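Went to the open day at Kasten this morning. They build small outdoor robots and once a year they let people come and watch one drive. Posting notes as I go through them.

Check-in was at the side door. We were split into groups of 9 and given a vest and a sheet of rules. The main rule was to stay behind the person in charge of your group. Ours was Greer Carnegie, who works on the steering software.

First stop was the workshop. Two of the robots were up on stands with their covers off. You could ask anything. I asked what a battery costs and got a straight answer, which I have been asked to keep to myself.

Annag Carnegie gave a short talk on how the robot decides where the edge of the road is. She said paint is nice when you have it, but the software can't depend on it. Walls, curbs and grass all have to count for something.

Then out to the road for the part most people came for. White sky the whole time, no sun. 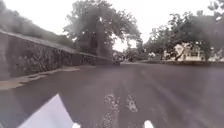

The view down the road, with a bit of the robot's white body at the bottom. 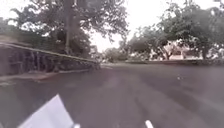

We had a tablet to pass around while it drove. Blair Mowat held the stop remote and walked level with it the whole way. He told us his thumb gets sore by the end of an open day.

Top speed for the demo was set at 4 mph. It can go faster. They keep it there for visitors so everyone can walk along.

Somebody asked about the soft picture. Greer said the steering doesn't need it sharp, and a small file gets to the tablet with less delay. Delay is what they worry about.

A man in our group asked what happens if the link to the tablet drops. Answer: nothing changes for the robot, the tablet is only for people. If the link to the stop remote drops, it brakes. Blair switched the remote off to show us and it stopped.

Group 2 had Ultan Quinlan as their guide. I heard they got a longer turn at the question table. I would have liked that, mine ran out before I got to tires.

Lunch was soup and rolls in the loading bay. Good soup.

If you want to go next year, sign up early. The list for this one filled in 8 days. Wear shoes you can walk in and bring a hat, the outdoor part is longer than the sheet says.

I have the handout from Annag's talk and will type up the section on curbs tomorrow.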